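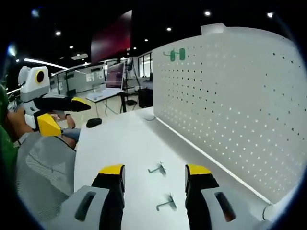 Rundbrief > Werkstatt und Technik > Lernende Systeme

Viertausend Mal einen Haken einhängen

Wer Robotern etwas beibringen will, braucht Beispiele, und zwar viele. So lautet jedenfalls die Annahme, auf der das Projekt Tistholm aufbaut. Bei Darno in Jotimitz nehmen Menschen deshalb handgeführte Greifer, fassen damit kleine Metallhaken und setzen sie in eine Lochwand. Die Kameras an den Greifern laufen mit. Aus den Aufnahmen soll ein Modell lernen, wie man so etwas macht, und später soll ein Roboterarm es übernehmen.

Ich habe mir das im November einen Vormittag lang angesehen und bin mit mehr Fragen gegangen, als ich mitgebracht hatte.

Zunächst das Erfreuliche: Die Methode ist billig und schnell aufgebaut. Ein Schreibtisch im Großraumbüro, eine gelochte weiße Platte, ein paar Haken, zwei Greifer mit gelben Fingerspitzen. Einen Roboter braucht man für die Aufnahmen nicht. Hường Hứa, die die Sammlung leitet, hält das für den eigentlichen Fortschritt. Früher habe man jede Bewegung am Arm selbst vorführen müssen, und wenn der Arm stand, standen alle.

Das Ziel sind 4.000 Durchgänge, 2.200 liegen vor. Gezählt wird allerdings jeder Durchgang, der von Anfang bis Ende aufgezeichnet wurde, auch wenn der Haken dreimal herunterfiel, bevor er saß. Ob solche Versuche dem Modell nützen oder schaden, konnte mir vor Ort niemand klar beantworten. Hứa meint, man wolle das Korrigieren mitlernen lassen. Das kann stimmen. Es kann aber auch sein, dass man am Ende eine Maschine hat, die sehr überzeugend danebengreift.

Wer es selbst probiert, merkt schnell, worin die Schwierigkeit liegt. Ein gebogener Draht liegt flach auf der Tischplatte, und man muss ihn so zu fassen bekommen, dass er beim Anheben nicht wegdreht. Mit der Hand spürt man das und greift nach. Mit dem Greifer spürt man wenig, man schaut. Dann muss das Ende ins Loch, und die Löcher sehen alle gleich aus. Mit zwei Greifern geht es besser, weil man den Haken von einer Seite zur anderen übergeben kann, aber auch das will geübt sein. Ich brauchte 19 Anläufe, bis ein Haken hing, und er hing schief.

Damit bin ich bei meinem größten Zweifel. Die Leute, die aufnehmen, werden im Lauf der Wochen besser. Sie entwickeln Kniffe, und jeder hat andere. In der Sammlung liegen also ungelenke erste Versuche neben routinierten späten, und unterschieden wird dazwischen bisher nicht. Trình, die Software, mit der Darno die Aufnahmen verwaltet, kennt ein Feld für die Aufgabe und eines für die Dauer. Für die Erfahrung der aufnehmenden Person gibt es keines. Man könne das nachtragen, hieß es. Bei 2.200 Durchgängen wünsche ich viel Vergnügen.

Dazu kommt der Ort. Es ist immer dieselbe Art von Tisch in demselben Büro, unter denselben Deckenlampen. In einer Werkstatt hängt die Lochwand über einer Werkbank voller Späne, und die Haken liegen zu vierzig in einer Blechdose. Für das nächste Jahr sind andere Räume vorgesehen — wie viele, steht noch nicht fest. Mir wären 200 Aufnahmen an zehn Orten lieber als die restlichen an einem.

Ein erster Test am Roboterarm ist geplant, sobald das Ziel erreicht ist. Warum man damit so lange wartet, habe ich nicht verstanden. Ein Versuch mit dem vorhandenen Material würde wenigstens zeigen, ob man in die richtige Richtung sammelt. Hứa hat versprochen, uns das Ergebnis zu schicken, auch wenn es schlecht ausfällt. Wir drucken es dann hier ab.

Zuletzt aktualisiert: November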